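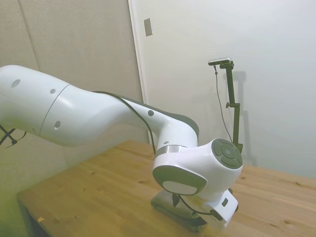
Ubaldo Mazza

Household Textiles, Unit 2: Folding a Towel and Living With the Result

These notes go with the Tuesday session and assume you did the reading on fiber and weave. If you didn't, you can still fold a towel, but you won't know why yours looks like that.

What to bring: one bath or hand towel, laundered at least once. New towels are full of finish from the factory and behave better than they ever will again, so they teach you very little. No beach towels. No microfiber. Last term a student brought a bath mat and defended it for most of the morning, and I would like that time back.

The table

Use a table. A bed is softer and closer to hand, and for that reason most people learn on one, and for that reason most people's folds drift. The mattress gives under your palms when you smooth the cloth, and the layers creep. A flat wooden top gives nothing. If it's made of planks, so much the better: the seams are straight lines you didn't have to draw, and you can set your first edge against one of them.

Check the top for splinters before you start. Terry loops catch on everything, and a pulled loop can't be pushed back in, whatever your aunt says. Snip it level with the others. Don't tug.

Terms used in class

Hem: the turned and stitched edge at each short end.
Selvage: the long side edges. On cheap towels these shrink at a different rate from the middle, and the towel turns into a sort of hourglass.
Border (also dobby, also "the stripe"): the flat woven band near the hem. It has no loops. It shrinks more than the pile around it and puckers, and there is nothing you can do about that by folding harder.
Face fold: the side that shows on the shelf.
Flap: any layer that sticks out from under the face fold. See below, at some length.

The standard fold

Lay the towel out with a short end toward you. Smooth from the center out, flat hands, no fingertips. Bring the far short end to the near one and line up the hems. Line up the corners too; people do one and feel they have done both. Now fold in half again the same way, or in thirds if your shelf is shallow. Measure the shelf first. The unit in our practice room at Sala is 32 cm deep, and a towel folded to 45 will hang off it like a tongue.

Turn the whole thing so that the rounded fold faces out and the hems go to the wall. This is the face fold, and it forgives a great deal.

Sondine, the linen supplier whose catalog we read in Unit 1, likes the border showing at the front. It's a decorative choice and it costs you the forgiveness. With the hem side forward, every difference between your layers is on display, and the stripe acts as a ruler for measuring how crooked you were. I allow it on the practical. I don't recommend it to anyone who is nervous.

The specimen for discussion

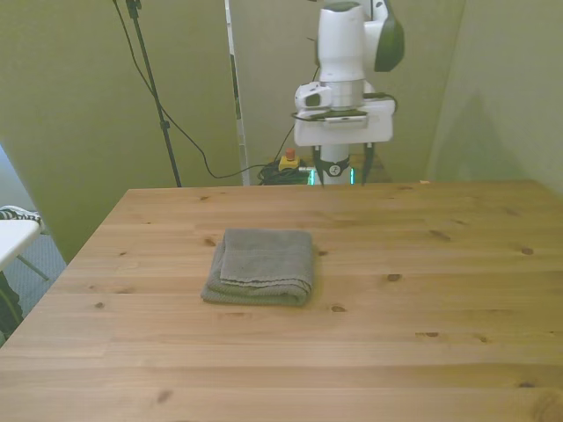
Sala, 4 June 2024

A gray towel, folded compactly, with the woven stripe along the front. Look at it for a minute before you say anything kind or unkind. The stack is more or less a rectangle, and the texture is a little rumpled. The top fold sits slightly off the layer under it, so you have a lower flap poking out to the left and toward the front.

Would I put it on a shelf? At home, yes, and I'd go and have lunch. In a guest room, no. For the practical it would pass on size and shape and lose marks on alignment. The offset is small but it runs in two directions, and that is what the eye goes to. A flap on one side only can be hidden by turning the stack. With two sides showing you have to open the last fold and lay it again.

Things that commonly produce an offset of this kind (I make no claim as to which one applies above):

Hems matched at one corner only.
The last fold made by lifting one layer when you meant to lift all of them.
A towel that was never square to begin with. Check by folding it corner to corner, once, before you blame yourself.
Sliding the finished stack across the table by its top layer. Pick it up from underneath, both hands.

Patting the top does not fix any of these. Everyone pats the top.

A note on color: mid-gray is useful for practice. White glares under our ceiling lights and black hides the edges – you can fold a black towel very badly and only find out in daylight.

For next time

Fold the same towel every day until we meet, on the same surface, and leave it for 30 minutes before you judge it. Terry relaxes. Write down which side the flap came out on. If it's always the same side, bring the notes and we'll look at your hands.

The Clurkatance reader, chapter on storage, is required. The Evell pamphlet on fitted sheets is optional until October, when it becomes required and everyone gets quieter.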